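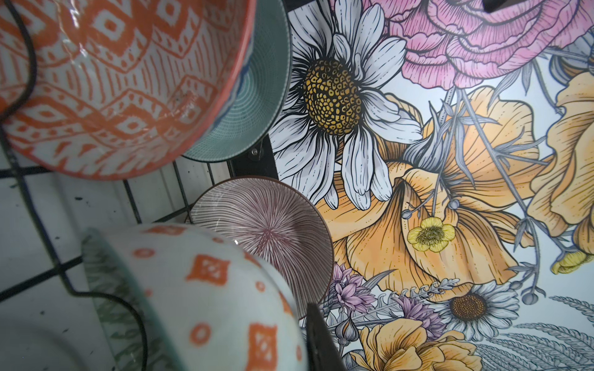
Zustirlow wire dish rack: four months of daily use

Reviewed by Saadet Şimşekoğlu

I bought the Zustirlow because our old rack could not cope with bowls. Plates are easy, and nearly any rack will hold plates. Bowls are wide and heavy at the bottom, and in the old rack they slid forward until they were all lying on top of one another with water sitting between them. We eat out of bowls most evenings, so this mattered more to me than it might to you.

The rack is black wire with thin rods. It came from a kitchen shop in Vostthorpe, which had it on the shelf next to a Wutus model with a plastic-coated frame. The Wutus felt softer to the touch but had narrow slots, and I could not see a deep bowl going into them. The Zustirlow was 70 pence dearer.

Putting it together

It arrives flat in the box. The small metal brackets are held with little silver screws, and the instructions are one sheet of drawings. I had it standing up in ten minutes. One screw would not bite until I took it out and started again at a slight angle. Do them all up loosely first, then tighten them. A screwdriver is not included.

How it holds bowls

Our bowls are a mixed lot, bought one at a time and all patterned differently. The biggest is the orange and white one with the diamonds and zigzags. It leans back in the rack with the inside facing out, and the pale teal bowl goes behind it. They overlap, and I would like more space between them, but the rods are where they are. The bowl with the maroon-pink lines spreading out from the middle is the best fit and stands nearly upright.

The pale blue one with orange squares and circles on the outside is more awkward. I put it in last, at the front, and it takes up room that could go to something else. If all your bowls are large, you will get fewer in than you hope. With cereal bowls I have had no trouble at all.

I was worried about chips, as bare wire against glaze does not sound like a good idea. So far I have found no new marks on any rim. You do hear a clink when you set one down, and it is louder than it was with the old plastic rack. My sister, who sleeps in the room next to the kitchen when she stays, has mentioned it.

Drying and cleaning

Air gets round everything well. Bowls washed after supper are dry by breakfast, apart from a ring of water that collects in the foot of any bowl standing too upright. Tip them a little further forward and most of it runs off.

The thin rods wipe down quickly. The places that need attention are the joins and the area near the brackets, where limescale builds up. I use vinegar and an old toothbrush when I remember. Crumbs and dust also get underneath, and they show on white tiles, so the rack has to be lifted now and then for a proper wipe. It is light enough to move with one hand when empty.

What I would change

The feet are hard and slide a bit on tile. I have put a folded cloth under one side. A deeper slot at one end for serving bowls would help too. There is a separate cutlery holder made by Štefanec that is meant to hook on to racks of this sort, but I tried one and it sat crooked, so it went back.

Would I buy it again?

Yes, for a household that uses bowls and has the space to leave a rack out. If you mostly wash plates and mugs, a cheaper one will do the job. I have seen no rust yet and will add a note here in March if that changes.

Score: 4 out of 5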